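November, late, feet up

Best day on the tidying set so far! We got through 29 good episodes before supper, all litter off the carpet and into the bin, and Tsion only had to throw out 2 of them afterward. The running total is 122 for this room. Drindero wants 3223 across all the rooms by spring, and this morning that number made me want to lie down, but tonight I sort of believe in it.

I drove for most of the afternoon and Chaltu did the resets, which means she messes up the floor again in a new way every time. She's gotten so good at it. Wrappers, tissues, a different spot for the bin, pillows shoved around. Fasil keeps saying the model learns more from a messy room than from ten neat ones, and after last month's flop with everything lined up in a row I'm with him all the way.

What I'm loving is how much of the left arm's job is the bin. I used to park it out of the way. Now I bring it in by the rim first, every episode, and the right hand gets to do its own thing. Abelardo watched two and wants to switch his over too.

Must ask Gobnait about the wrist delay (tiny, but I feel it on the tissues). Also more snack wrappers, ours are getting soft. 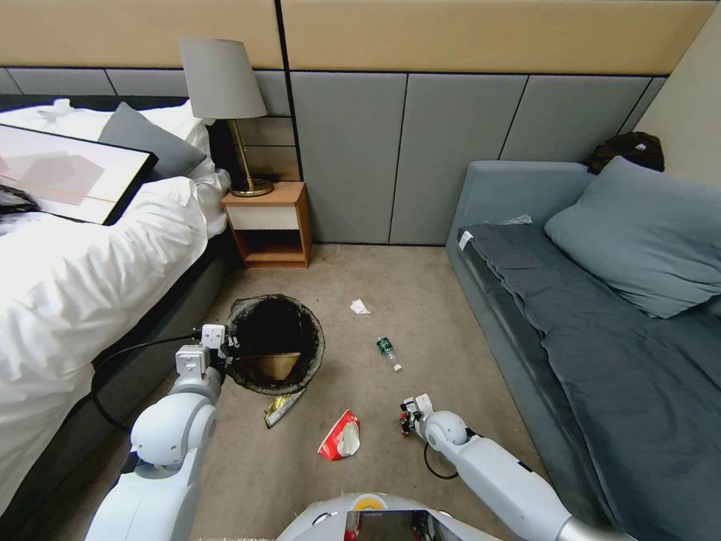
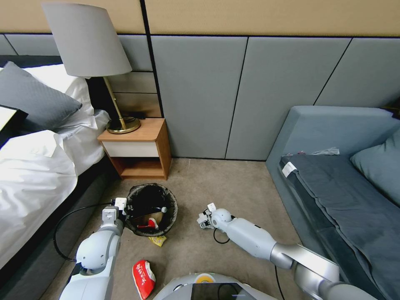 Bedroom set, left gripper at the bin, litter still on the carpet.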